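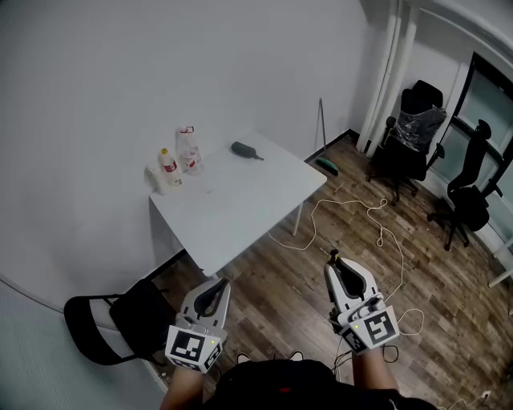
Vol. 3, No. 4, p. 90

How to Read a Brain-and-Behavior Study Without Being Taken In

Most articles that begin with "scientists have found the part of the brain that..." have found no such thing. What they have, usually, is a small group of people, a task on a computer, and a map with some colored blobs on it. That can still be worth reading. You just have to read it in a different order from the one the authors chose.

I use the Standesora paper on memory for faces as my running case, partly for its length (short) and partly for the confidence of its abstract (considerable).

Step 1. Skip the abstract and go to the methods

The abstract is the sales pitch. Find out who was tested and what they were asked to do. In the Standesora paper, people looked at photographs of strangers and pressed a key if they thought they had seen the face before. The title says "social memory." Pressing a key for a stranger's photo is a pretty thin slice of social memory, so write the task down in your own words and keep it next to you. Each time the authors say "social memory," read your version aloud in its place.

Step 2. Find the real sample size

Here you have to be stubborn. The Standesora authors mention 2,159 observations early and often. Those are trials, meaning single key presses. They came from 90 people, and the key comparison involves only a subgroup of them. Trials from the same person resemble each other, and a good analysis allows for that. Look for the words "mixed model" or "random effects," or at least an average taken for each person first. If you can't find any of these, treat the p value as decoration.

Step 3. Ask what was compared with what

Activity in a region means nothing alone. It is always more or less than during something else. If faces are compared with a blank screen, half the brain will look like a face area, since a blank screen asks so little of anyone. Faces against houses is better. Faces against other faces that differ only in whether they were seen before is better still, though then you have to check that the old faces weren't also brighter or more attractive.

Liv Løken, who taught me statistics and had little patience for imaging, made us draw the comparison as a subtraction on paper. I still do it. A surprising number of studies fall apart at this stage, and no math is needed.

Step 4. Separate "is active during" from "is needed for"

A scan tells you a region was busy. It can't tell you the job would fail without it. For that you want patients with damage there, or stimulation that disturbs the region briefly. Even then, be careful: damage is rarely tidy, and people find ways around it over the years. The Standesora discussion slides from "associated with" to "supports" to "drives" within a page. Underline the verbs and you will see it happen.

Step 5. Look for somebody else's attempt

Search the title along with the word "replication." Seung-woo Myung's group ran a close copy of the Standesora task and got an effect in the same direction but much smaller. Han's later version got nothing clear. Neither settles it. A failed repeat can be a bad repeat – different photos, a noisier scanner, shorter delays – and you have to read its methods with the same suspicion.

What about the summary tools?

Damamlow and Starkance will both boil a paper down to a paragraph. I tried each on the Standesora paper in May. Both repeated the 2,159 and left out the 90. Use them to decide whether a paper is on your topic, then close the tab and go back to Step 1.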